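Plindiro eröffnet Betriebsverpflegung am Standort Wusten

Wusten, 29. Juni 2020 – Die Plindiro Gemeinschaftsverpflegung GmbH übernimmt die Zwischenverpflegung im Gewerbepark Wusten. Das Unternehmen versorgt dort künftig die Beschäftigten von 13 ansässigen Betrieben mit belegten Broten, Salaten, Backwaren und abgepackten Snacks. Der entsprechende Vertrag mit der Betreibergesellschaft des Gewerbeparks hat eine Laufzeit von drei Jahren und kann einmalig verlängert werden.

Grundlage der Vergabe war eine Ausschreibung, die im Februar veröffentlicht wurde. Gefordert waren ein durchgehendes Angebot für Früh-, Spät- und Nachtschicht, eine vollständige Kennzeichnung der Allergene sowie die Möglichkeit der bargeldlosen Zahlung. Die bisherige Kantine im Verwaltungsgebäude hatte ausschließlich in der Mittagszeit geöffnet und wurde von den Beschäftigten der Schichtbetriebe kaum in Anspruch genommen.

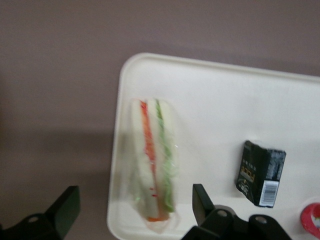
Die Zubereitung erfolgt in der Zentralküche in Ferthorpe, die seit ihrer Erweiterung über eine eigene Linie für kalte Speisen verfügt. Zum Start werden täglich 300 Portionen nach Wusten geliefert. Die Auslieferung findet in zwei Touren statt: Die erste trifft vor Beginn der Frühschicht ein, die zweite am frühen Nachmittag. Nicht verkaufte Ware mit ausreichender Resthaltbarkeit wird am Abend zu einem ermäßigten Preis angeboten.

»Schichtarbeit und eine ordentliche Pause müssen sich vereinbaren lassen«, erklärt Rimantas Šimkus, Geschäftsführer der Plindiro Gemeinschaftsverpflegung GmbH. »Wer um vier Uhr morgens eine Mahlzeit benötigt, soll dieselbe Auswahl vorfinden wie die Kolleginnen und Kollegen am Mittag.«

Das Sortiment umfasst 110 Artikel und wird vierteljährlich überarbeitet. Käse und Aufschnitt bezieht Plindiro von der Firma Mathebula, mit der bereits an anderen Standorten eine Lieferbeziehung besteht. Vegetarische Produkte sind dauerhaft Bestandteil des Angebots – eine Ausweitung auf vegane Brotaufstriche ist für die nächste Überarbeitung vorgesehen. 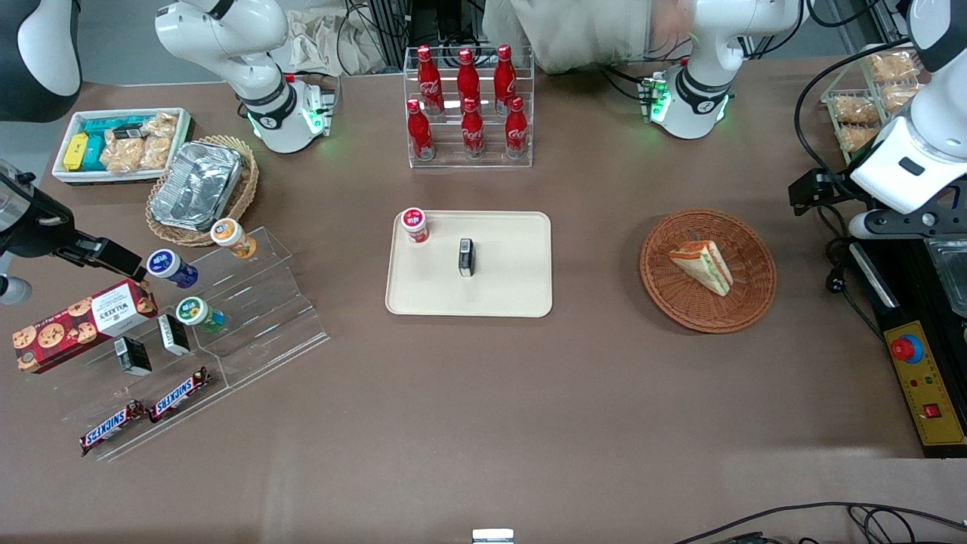

Für die teilnehmenden Betriebe entstehen keine Grundkosten. Arbeitgeber, die ihren Beschäftigten einen Essenszuschuss gewähren, können diesen monatlich über eine Sammelrechnung abwickeln. Die Preise der Standardartikel bleiben bis zum Jahresende unverändert.

»Die Rückmeldungen aus den Betrieben waren in der Ausschreibung ausdrücklich zu berücksichtigen«, so Thabiso Mabuza, Standortleiter des Gewerbeparks Wusten. »Wir werden die Beschäftigten auch während der Vertragslaufzeit regelmäßig nach ihrer Zufriedenheit befragen.«

Über Plindiro
Die Plindiro Gemeinschaftsverpflegung GmbH beliefert Betriebe, Verwaltungen und Bildungseinrichtungen mit kalten Speisen und Zwischenmahlzeiten. Die Zentralküche des Unternehmens befindet sich in Ferthorpe.

Pressekontakt
Plindiro Gemeinschaftsverpflegung GmbH
Unternehmenskommunikation
Abdruck honorarfrei, Belegexemplar erbeten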